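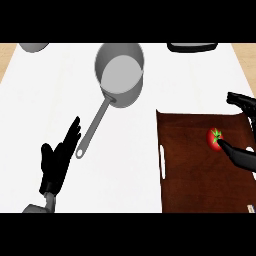

The simulated kitchen at the Dredura open day, with the left hand up by the saucepan handle and the right one on the tomato.

I have been meaning to write this up since I got home, and then the week got away from me the way weeks do, so please forgive me if some of the details have gone a bit soft. The open day was on 22nd August, a Friday, and I took the day off work for it, which my sister thought was a very strange use of annual leave. She may have a point. But I had a lovely time, and I'd do it again tomorrow if they'd have me.

For those who haven't followed my ramblings on this before, Dredura is a smallish robotics outfit on the industrial side of town, out past the tile warehouse and the place that does the trampolines. They have one open day a year. I missed the last one with a head cold and was determined not to miss this one, so I was up at six with a thermos and a banana and got there before the gate was even unlocked. There was already a fellow in a bucket hat ahead of me in the queue, so clearly I'm not the only one.

They ran us through in small groups. Mine had 7 of us on the sticker sheet at the front desk (they'd written the number on with a texta, very official), including a mum with two boys in school uniform who I suspect were meant to be elsewhere. We all got a lanyard and a biscuit. The biscuit was an Anzac and it was a good one, chewy in the middle, and I'm sorry to say I went back for another before the talk had properly started.

Our guide for the morning was Wilmer Quispe, who looks after what they call the rehearsal side of things. I'd gone in expecting to see machines clanking about on a factory floor, and there was some of that later on, but Wilmer took us first into a long dim room with a row of desks and one enormous screen, and told us that most of what the company does happens in there. Everything gets tried in simulation first, he said. The kitchen on the screen was a program called Iltura, which they've built up over four years, and the two arms in it belong to a model they call Hakim. I asked who Hakim was named for and he said it was before his time.

Well! I could have stood in front of that screen all day. I'm no gamer and I don't know the first thing about computer graphics, but there's something so appealing about a kitchen that only exists inside a computer. The benchtop was perfectly clean. Mine has never looked like that, not even on the day we moved in. And there was a saucepan with a proper riveted handle with a hole at the end to hang it by, and a big brown chopping board with a grain running through it, and on the board one shiny red tomato with its little green star of leaves still on top. I thought it was rather touching that somebody had gone to the trouble of the leaves.

The part that got me was the fingers. The left hand is black all over with long jointed fingers, and it was held up open next to the saucepan handle, close but not holding on, a bit like a person about to ask a question in a meeting. On the other side one long thin finger was resting against the side of the tomato, just under the leaves. Wilmer paused it right there so we could all have a look and so he could talk, and he talked for a good while, and I didn't mind a bit.

He explained that tomatoes are a favourite of his for this sort of work. They're round, so they roll. They're slippery, they're never quite the same shape twice, and if you squeeze one too hard you have a mess on your hands. Saucepans are hard for quite different reasons. The handle sticks out a long way and all the weight is up the other end, so if you take hold of it in the wrong spot the whole thing wants to twist. I had never once thought about that, and I've been picking up saucepans for most of my life. When I got home I took our old milk pan out of the cupboard and paid attention to what my wrist did, and he's quite right, there's a little brace you do with your thumb before you lift. Try it yourself, it's surprisingly interesting.

One of the schoolboys asked whether the simulated tomato could be squashed. Wilmer laughed and said no, in their kitchen it's a solid thing and will put up with anything, but the program keeps track of how hard it's being pressed and marks the attempt down if the number goes too high. The boy was visibly let down by this. I was too, a little.

Then he told us how they go about it. A person wears a pair of gloves and does the job by hand, and the arms in the kitchen copy them, and that gets recorded. They do 60 of those for a single job before they're happy to let the computer have a go. After that they shift things about, so the pan might be turned another way or the tomato might be nearer the corner of the board, and they see whether it copes. He said the shifting about is where all the heartache is. You can have it going beautifully for a fortnight, and then you swing a handle round to the other side and it's as if it has never met a saucepan.

We were allowed a turn with the gloves! I have to confess I was hopeless. The mum went first and was marvellous, very calm, and got her fingertips just where she wanted them. I sent my right hand sailing clean past the tomato and had to be talked back by Wilmer, who has the patience of a kindergarten teacher. What I hadn't bargained on is that you can't feel anything. You watch the finger arrive on the screen and there's nothing there against your own finger at all, and your brain simply doesn't care for it. The man in the bucket hat said it was like trying to thread a needle in a mirror, and I've been repeating that to people ever since as though it were mine.

After morning tea (fruit cake, urn coffee, the usual) we were handed over to Vojtěch Vlček, who runs the workshop, and he took us through to see the real arms. They had two benches going. One was for testing wrists, over and over, bend and straighten, with a counter ticking up on the wall behind it. The other was being set up for a customer by the name of Brokar, who do something with packing trays that he wasn't able to tell us much about. Vojtěch is a quieter sort of person than Wilmer and I had to stand quite close to hear him over the compressor, but he warmed up once he got on to cables. He has strong feelings about cables. Apparently half his life goes into working out where to put them so that they don't rub through at the elbow, and he showed us one that had, and passed it around for us all to hold.

I asked him whether he trusted what came out of the rehearsal room. He thought about it for so long that I wondered if I'd been rude. In the end he said he trusted it to tell him what wouldn't work, and that as for the rest, he liked to see it on the bench. Then he went back to the cables. I wrote that one down on the back of my lanyard card.

They wound things up at 2 with a bit of a question session in the car park, under a marquee that was doing its best in the wind. Someone wanted to know when one of these would be cooking tea for us, as someone always does, and Wilmer said he'd be glad to have one that could reliably put the tomato down again. I do like a person who doesn't oversell.

If you'd like to go along yourself, they told us there's to be a shorter evening version in November, with bookings through the front office. Parking is dreadful, so get the bus if you can, and wear flat shoes, as the workshop floor has those metal grates in it. There's a ramp around the side by the roller door for anyone who needs it. I'll put the details up here once I have them.

Oh, and to the lady at the front desk who found my thermos and rang me about it, thank you so much. I'll be in on Tuesday to pick it up, and I'm bringing a slice.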